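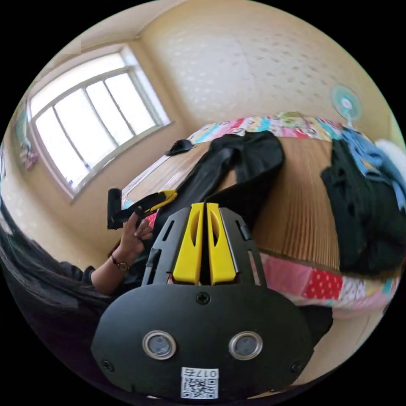 Lecture 6: From hand-held demonstrations to a policy - synchronization, tracking and action labels

Course: Software for Robot Manipulation, second part
Lecturer: Jenő Farkas. Exercises: Jae-in Ma.

Before you read: you need the notes of Lecture 4 (rigid transforms) and the small library we call Marik, version from January or newer. The older version has a mistake in the quaternion order and your exercise results will be wrong.

6.1 What we have after a recording

In a hand-held demonstration there are no joint encoders and no controller log. We have video from the gripper, inertial data, and a measure of the finger opening. From these we must build pairs (observation, action) which a robot arm can later follow. All software in this lecture serves this one step.

The data set for the exercises is called Brilham. It has 152 demonstrations of handling clothes in ordinary homes. Clothes are a difficult case, and this is the reason we use them. A pair of trousers on a bed has no fixed pose, so we cannot write the task as "move object from pose A to pose B". The policy must learn from the images directly.

6.2 Time alignment

Each sensor has its own clock. Let t_c be the time of a camera frame and t_i the time of an inertial sample. We assume

t_i = t_c + d

with constant d inside one demonstration. To find d, compute the rotation speed two times: once from the images, once from the gyroscope. Then shift one signal against the other and take the shift with the highest correlation.

Two remarks. First, if the hand is almost still, the correlation is flat and d is not reliable. Check the height of the peak before you accept it. Second, the assumption of constant d is only an approximation. For long recordings you should estimate d at the beginning and at the end and compare.

When two grippers are used, left and right, each one is aligned separately and after this they are brought to a common clock. Keep the side in the file header from the first moment. Last year one group exchanged left and right in half of their files and found it only after training, when the simulated arms crossed.

6.3 Camera tracking

We estimate the pose of the camera for every frame with visual-inertial SLAM. In homes the following things make trouble:

- Bright windows. The exposure changes when the camera turns to the window, and features are lost for several frames.
- Plain walls and ceilings. If most of the view is a pale wall, there are few corners to track.
- Repeated patterns. Patchwork and dotted fabrics give many features, but they look similar to each other and can produce false matches.
- Things that move. The cloth, the hands and the fingers move relative to the room. The fingers are always in the same image region, so we mask them with a fixed mask. For hands we need a mask for each frame.

In Brilham the tracker lost its position in 19 recordings at the first try. Most of them were recovered by building the map first from a slow walk through the room and then localizing each demonstration in this map. Do this in the exercise also.

6.4 Action labels

Let T_k be the pose of the gripper at frame k. We do not store T_k as the action, because the origin of the map has no meaning for the robot. We store the relative motion

A_k = inverse(T_k) * T_(k+n)

for n = 1 to 16, together with the finger opening at the same times. The policy predicts the full sequence, the robot executes the first part and then predicts again.

Be careful with latency. The robot receives an image which is already old. Our controller Flikano measures this delay and throws away the actions whose time has passed - without it the arm moves with small jumps.

6.5 Exercise

Use the file with 2272 frames from the course folder.

a) Estimate d. Plot the correlation and mark the peak.
b) Run the tracker with and without the finger mask. Compare the drift between frame 400 and frame 605, where the gripper comes back to nearly the same place.
c) Compute A_k for the whole file. Find the frames where the speed is not possible for a real arm and say if the cause is tracking or the person.

Submit one text page and your plots to Jae-in Ma. Code is not graded, but it must run.

Reading: course reader by Van Dijk, the chapter on hand-eye calibration. You can skip the proof at the end.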